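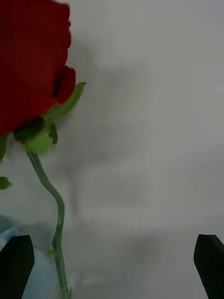

Cristian Henao wrote:

> Before anybody orders more parts I would like to know why we can't just put
> a force sensor on the thing. Everyone on this list keeps talking about
> finger shape and finger pads as if that were the problem. A stem is maybe
> as thick as a pencil. If the gripper knew how hard it was squeezing it
> would stop before it crushed anything, and we could use whatever fingers
> we like. Watano sells a little load cell board that should fit behind the
> palm. I would also like to know what happened to the plan to have it
> picking flowers out of a bucket by June, since that was the plan I voted
> for and put money into.
>
> Also, can someone who was at the shop on the weekend please say in plain
> words whether Bolero works or doesn't?

Cristian,

Plain words: Bolero moves where it's told, most of the time. Whether that counts as working depends on what you thought you were paying for. I was one of the people who said in the fall that flowers were a bad first job for an arm built on a shelf in Valtonthorpe, and I haven't changed my mind, but I've spent enough evenings on it now that I can at least be specific about what I don't believe.

Taking your points in order, more or less.

The force sensor. I'm not against it. I'm against it being next. The gripper motor goes through a worm gear and there's so much friction in that gear that whatever you measure behind the palm will mostly be the gear. Thanakorn tried reading motor current for the same purpose and the numbers from closing on a stem and the numbers from closing on air looked the same to me. He says he can see a difference if he smooths them. Maybe so. By the time they're smooth the fingers have shut. A load cell behind the palm has the same trouble one step removed, and you'd have to recut the palm plate to fit it. If we measure force at all it wants to be out in the finger, with the wire coming back along the outside where it won't get pinched, and that means new fingers, so you're back in the conversation you were trying to get out of.

If somebody wants to buy the board and prove me wrong, go ahead, please do it on the bench first with the gripper off the arm. I'll lend you my kitchen scale for the calibration.

The fingers. We're still on the plain black ones, flat on the inside and cut at a slant at the top. I like them because they're dull. Mireille has drawn a pair with a V-groove down the inner face and I know a lot of you like the look of them. My worry is that a V is good at centering a round bar and a rose stem isn't a round bar. It bends, it has bumps where leaves or thorns were, and if a bump lands in the groove the flower will twist as the jaws come together. With flat faces it can slide a bit and find its own place. I'd rather glue soft foam on the flat ones, which costs almost nothing, and see how bad that is before we print anything.

What I'd really like people to look at is the weight. A rose is about the worst thing you could choose: a big heavy head on a thin curved stem. Grab it low and the head swings as soon as the arm starts or stops. Grab it high and the fingers are up among the sepals, with the bloom hanging over them and blocking half of what the wrist camera can see. Somewhere between the two there's a good place, and it's different for every flower. I don't see anything in our software that looks for it. Igor's code finds the red part, takes the lowest point of it, goes down a fixed distance and declares that to be the stem. Fine on a straight stem. On one that wanders off to the right and then comes back, the point it picks can be background.

Igor, I know you said you'd do the stem tracing properly. I'm not nagging. I just don't think we should tell people it's done when it isn't.

The camera. It's fixed at the wrist and it stays there, I think we all agreed. But it shakes. The bracket is held by two screws into plastic and you can rock it with a fingertip. With the arm moving, the petals come out soft while the fingers stay perfectly sharp, since they travel along with the camera. So somebody glances at the picture, sees nice crisp fingers and says the focus is fine. Please stop looking at the fingers! Look at the edge of a petal or the little point on a sepal. I would like either a shorter exposure or for the arm to pause before every picture, and the pause is one line of code.

Shadows are the other half of it. The pale background was supposed to make things easy and it does help with the red. It does not help with the stem, because the stem throws a soft gray streak of its own, going the same way it goes. I've watched the edge finder take the pair of them for one very fat stem. Either move the backdrop well back or put a second lamp on the other side. Siriporn suggested a sheet of black felt. I said no to that at first and I'd now say yes, try it, provided someone checks that it can still find the fingers, which are black too and are used for the left-right check at startup.

Money, since you brought it up. I went through the envelope and the spreadsheet and they very nearly agree. We started with 2,000 between us. Of that 1,420 is gone, and of what's gone 700 went on the three big joint motors, which I still think were more motor than this needed. Another 400 was the controller and the power supply. The rest is bearings, screws, two rolls of filament and the shipping on the belt that came in the wrong pitch. I haven't had a refund on the belt. Yap say they never got it back and I have the slip that says they did.

So there's enough left for fingers or for a sensor, and for neither if the elbow motor goes, and I don't like the noise the elbow is making. It's a click on the way down, once per turn, worse after it has run for a while. Has anyone had the cover off? I tightened the grub screw and it went away for one evening.

June. I never thought June was real. I said at the time that "picking flowers out of a bucket" was five jobs written as one: find a flower in a bunch, choose one, get the fingers around its stem without taking the neighbor's leaves too, lift it clear, put it down in one piece. We can do something like the last two when a person hands the thing a single stem. The first three we've hardly started. A bucket is leaves and stems crossing every which way, and at the moment a bit of someone else's leaf at the edge of the view is enough to pull the aim over. One flower in front of a blank surface tells us very little about that. It's a fair test of the wrist and the camera and I'd keep doing it for those, but I would not show it to the garden club and let them draw their own conclusions.

If we have to have a date, I'd put June against this and nothing larger:

- one rose, standing by itself, any way round
- arm starts from home with nobody touching it
- fingers close on the stem without hitting the head
- flower goes to the other side of the table and stands up in the jar
- nine times in ten, counted by somebody who isn't Igor or me

Sorry Igor. But you do count the near ones, and so would I.

For anyone coming in this week, things that want doing and don't need a meeting:

The bracket. Through-bolts and a metal plate. There's scrap aluminum under the saw.

The pause before each picture. I'll do it myself if it isn't in by the weekend.

Foam on the fingers. Use double-sided tape, not superglue, so it can come off. Write on the tape which side is which.

The emergency stop is still on the far side of the bench from where people stand. I moved it once and somebody moved it back. It goes by the keyboard. I don't care if it's in the way of the mouse.

Thanakorn, could you post the current logs as they came off the controller, unsmoothed, with a note saying which runs had a stem in them? If there's something in there I'd like to see it, and if Cristian does get his load cell we'll want it to compare against.

And would whoever buys the roses please buy the cheap ones from the gas station. They have the same stems.

One last thing on force, because I can hear the answer coming. Yes, the expensive grippers sense it and yes, they handle soft fruit in the videos. I've seen those videos too. I have never seen one where they show you the tray afterwards, or the ones they dropped while setting up. I'm perfectly willing to be shown. Bring a sensor, bring a dozen stems, shut the fingers on each of them and leave them in water overnight, and if the heads are still up in the morning I'll pay for the second board out of my own pocket.

I'm at the shop on Thursday evening from seven if anyone wants to take the elbow apart. Bring the small hex keys, ours are missing the 2 mm.

Mireille

PS. I know they're my V-groove fingers I was complaining about up there. I drew them before I'd had a close look at a stem. The drawing is still in the shared folder, print it if you want, it's maybe a three-hour job.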